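# Chapter 7: Feeding the Regiment

Armies like to talk about tanks. Soldiers like to talk about lunch, and a quartermaster who confuses the two will hear about it by nightfall. Military logistics is the business of moving food, fuel, ammunition and spare parts to people who have usually moved somewhere else by the time the truck arrives.

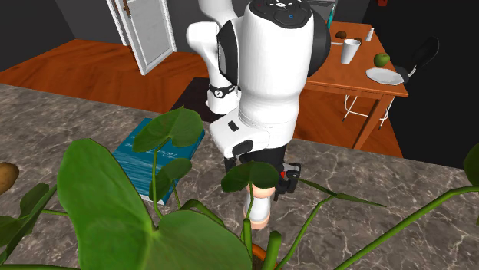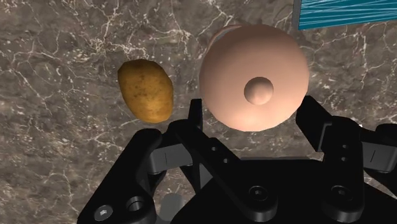 *By Shagufta Sial and Kadir Uysal*

We begin with the Tustwood exercise, in which a force of 696 was supplied from a single depot over 27 miles of bad road. The plan allowed 25 trucks. It forgot that trucks also need fuel, and that the fuel had to come by truck.

Section 7.1 covers rations and water. Section 7.2 takes up the fuel problem, with some arithmetic that students have been known to resent. Keep a pencil handy.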